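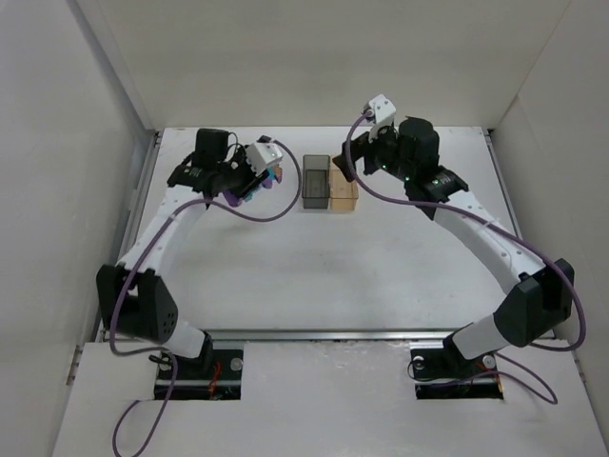 Sorting small pieces into two bins

Gallery page, April
Text by Lachlan Urquhart

The Sturnow gallery is where we keep a record of the sorting tables and how each one is laid out. Most of the earlier pages cover the long benches at Tudby, where everything goes into a rack of drawers. The white table is a simpler arrangement: two open bins and a small group of coloured pieces to be divided between them.

This page has a line or two on each part of the layout, followed by notes on how we sort and pack away.

The table
White and rectangular, with a pale beige-grey wall behind it and light grey walls to the left and right. Strong colours show up well on a white top. Pale pieces are harder to see, and we keep those for the darker bench at Strachan.

The bins
Dark grey on the left and orange-tan on the right, both translucent and open at the top. They stand side by side with their long sides touching, so there is no gap between them for a small piece to drop into. The longer sides run from the back of the table towards the front.

The pieces
Kept together to the left of the bins. Dark purple, light blue and turquoise, a smaller lavender-purple and a small orange-brown at the right end of the cluster.

Which colour goes where
We put the cool colours in the grey bin and the warm ones in the orange-tan. Purple is the one people ask about. On our sheet it counts as cool, whether it is a dark purple or a lavender, and so does turquoise. Orange-brown goes in the orange-tan bin, which at least is easy to remember.

With this rule the two bins rarely fill at the same rate. A mixed bag from Trudovholm usually comes out heavily on the cool side. If you want an even split, sort by size instead and ignore the colours altogether.

Before you start
Empty both bins and look into the corners. Small pieces get left behind there, and the dark grey bin is the worse of the two for hiding a purple one. Push the bins together until they touch, then tip the pieces out to one side. Leave a hand's width of clear table between the pile and the nearer bin.

Spread the pile only if things are lying on top of each other. A loose cluster is quicker to work from than a long row, and the pieces stay within reach.

Working through the pile
Take the piece nearest the bins first and work outwards. Lower each one in and let go close to the bottom — dropped from a height they bounce, and the lighter ones can end up next door. If a piece does land in the wrong bin, leave it until the end and move it then. Stopping to correct every slip takes longer.

Long pieces go in lengthways. Laid across the bin they rest on the rim and keep the others out.

Looking after the bins
Warm water, a little washing-up liquid and a soft cloth. Scouring pads leave a haze on translucent sides that doesn't come off again. Dry them before stacking, or the top one will stick. We store ours upside down on the shelf under the window, bins of the same colour together.

Labels go on the short end, facing whoever is working. We gave up on labels inside the bins after they came off in the wash.

Packing away
Each sorted lot goes into its own bag, with the table name and the colour group written on the front. A full bag holds 80 pieces. Part bags are folded over and clipped, and go back to the front of the shelf so they are used first. The lot used on the white table is number 3620 in the Sturnow list, should you want to ask for the same mix.

Wipe the table down last, from the back towards the front, and check the floor on that side before switching off the lights.

More in this gallery
Page 7: Drawer racks at Tudby
Page 9: The dark bench at Strachan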